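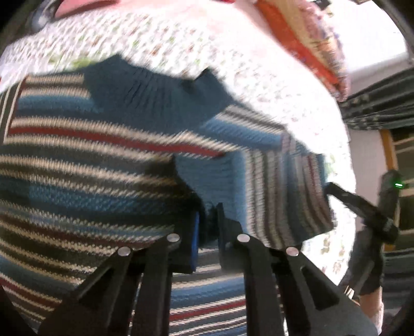
How should a heavy striped knit be folded so it doesn't stretch at the shoulders?
Lay it flat, bring both sleeves across the body, then fold the body in half from the hem. Store it on a shelf and keep it off hangers.

Kamol Tanasarn wrote:
> The Mellimberg care sheet says sleeves behind the body. Mine leaves a
> ridge across the back at armhole level. Is the order wrong, or the yarn?
> Pattern 346, size medium.

The order. With the sleeves behind, the weight of the front rests on two extra layers and the ridge sets in storage. I fold sleeves to the front.

1. Spread the garment on a bed. Smooth the ribbing by hand from the center out. Do not pull along the stripes.

2. Fold one sleeve over the front at the shoulder seam. Its stripes will cross those of the body at an angle, so don't use them as a guide for straightness. Use the hem.
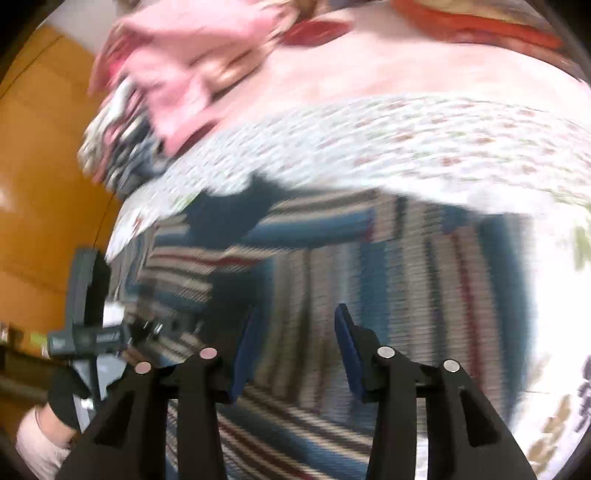 3. Fold the second sleeve the same way, cuff level with the first.

4. Bring the hem up to the base of the collar. Leave the collar unfolded.

On the yarn: my Nalta swatch, 29 stitches wide, came back to size after 200 hours under a book. The Grendico one stayed almost a stitch wider. I can post the measurements.

Samran Bunnag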